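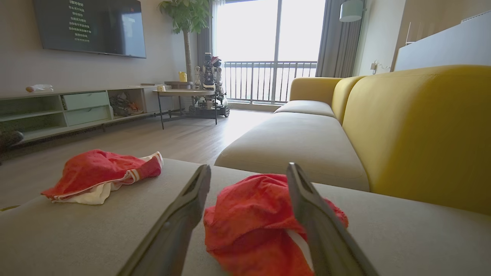
Sofá modular Bragança, respaldo mostaza y asientos en gris claro.

Modular de la casa Faroro, ya en tienda. Respaldos altos, redondeados, tacto suave. Asientos anchos – caben la colada, la siesta y las visitas, por ese orden. Se pide por módulos, se amplía despues si hace falta. Ref. Grideten 29.

Precio por módulo: 600 €. Entrega en 20 días, subida a casa incluida. Patas aparte.
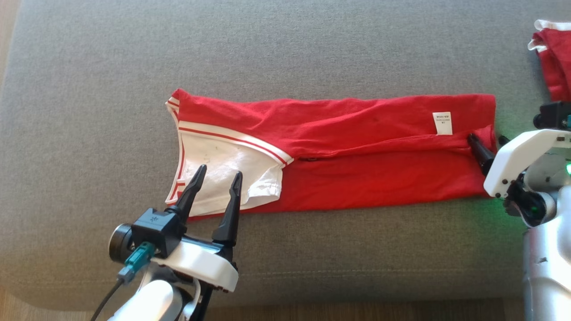 Lectura: 1 min

El asiento, de cerca: tejido gris con un jaspeado muy fino. Una camiseta roja encima resalta bastante. Gris tranquilo, combina con casi todo. Doblar ropa encima, sin problema, el cojín es ancho y la prenda queda estirada a lo largo.

Limpieza: aspirar con boquilla blanda, paño húmedo, nada de lejía. Las fundas se quitan por abajo – cremallera larga, paciencia la primera vez.

Montaje: dos personas, los módulos se enganchan entre sí. Primero el del fondo, luego los demas hacia fuera.

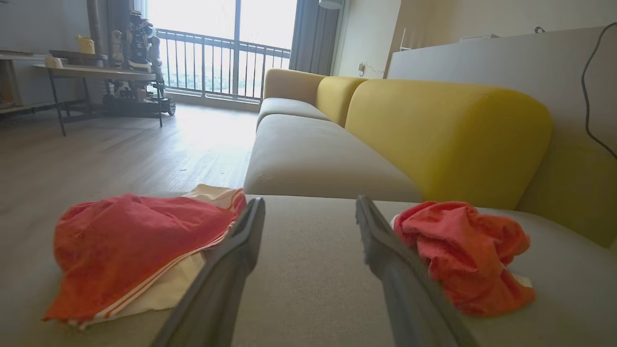
Si va junto a un ventanal, girar los cojines cada temporada, el mostaza lo agradece. También en versión esquinera, 13 semanas de espera. Muestras de tela gratis, máximo dos por pedido. Dudas de medidas: preguntar por Benedito Tavares, en horario de tienda. Devoluciones solo con embalaje completo.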